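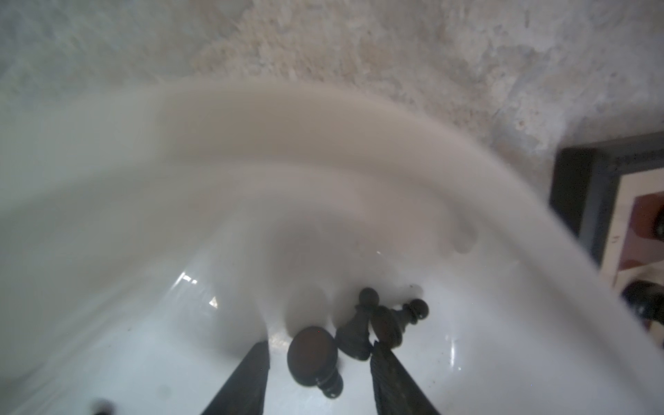 Public libraries have spent the past decade expanding what they lend, and the expansion deserves support. It also deserves a harder look at one part of the collection that has been allowed to run down: the games that are kept for use inside the building. A board game is among the cheapest items a library can own and among the easiest to ruin. Three dark pawns in the bottom of a white bowl are of little use to anyone until they are joined by the rest of a set, and a set that is short by even one piece tends to be avoided by the patrons it was bought for. The loss of a single part removes the whole item from service, in a way that the loss of a page from a novel usually does not.

The library system in Gasuvside offers a fair case. Its Tlapale branch holds 74 games for in-house use, and they were borrowed at the desk 2,237 times in the last reporting year. Those are strong figures for shelving that takes up one corner of the ground floor. Yet the branch budget contains no line for replacement parts. When a game comes back incomplete, staff may set it aside, discard it, or return it to the shelf and hope that the next patron can manage. All three happen, and which one happens depends largely on who is working at the desk.

Libraries do not treat other materials this way. Books are mended. Discs are cleaned and resurfaced. Periodicals are claimed from the publisher when an issue fails to arrive. Each of these tasks has a procedure, a small allocation of hours, and someone whose job description mentions it. Games arrived later, often by donation or through a one-time grant, and they were never given the same standing. They were cataloged as a single object with a single barcode, and the catalog record says nothing of what should be in the box.

The first step should therefore be taken in the catalog. Every game record ought to list its parts, in plain words and in a form that can be printed and taped inside the lid. This is slow work when done for an existing collection, and it should be scheduled over months and assigned to paid staff. For new purchases it can be done when the item is processed, at very little cost. Patrons who are handed a list will generally use it. A family packing up a game at closing time is willing to check under the table if it knows what it is looking for.

The second step is a shared store of spare parts. Most branches already have one without calling it that. It sits in a drawer or a shoebox and holds dice, tokens, counters and cards from games that left the collection long ago. Pooled across a system, these remainders would restore many sets now judged beyond use. Chess is the clearest instance. Few players in a public reading room object to a knight of slightly different height, provided that it can be told apart from a bishop. The same holds for checkers, dominoes and most games played with ordinary dice.

Some administrators have looked instead to outside suppliers. Clikska leases games to libraries by the year and exchanges any incomplete title at no added charge. Podetent sells a cabinet with a fitted tray for each game, so that a gap is plain at the moment of return. Both products answer a real problem, and a large central library may find either one worthwhile. For a branch the size of Tlapale, the price of the lease would exceed the cost of buying every damaged game again. The cabinet is the better purchase of the two, although it suits standard sets far more than it suits the odd-sized boxes that now make up much of any modern collection.

It may be objected that public libraries have more serious duties than the care of playing pieces. Literacy programs, job assistance and safe shelter in bad weather all have a stronger claim on the budget, and this essay does not dispute it. The sums involved here, however, are small. The Gasuvside system could begin with 2 hours of staff time per branch each month, drawn from the allocation already set aside for mending. The patrons who benefit include older residents who come in the early afternoon and stay until the schools let out, and children who arrive then and have nowhere else to wait. Both groups use the library heavily, and neither is likely to fill out a comment card about a missing rook.

The system will review its collection policy in September. The policy should name games as part of the permanent collection, with the same obligation of upkeep that applies to everything else on the shelves. Branch managers should be asked to report incomplete titles before that review opens, so that the scale of the repair work is known when the budget is drawn up.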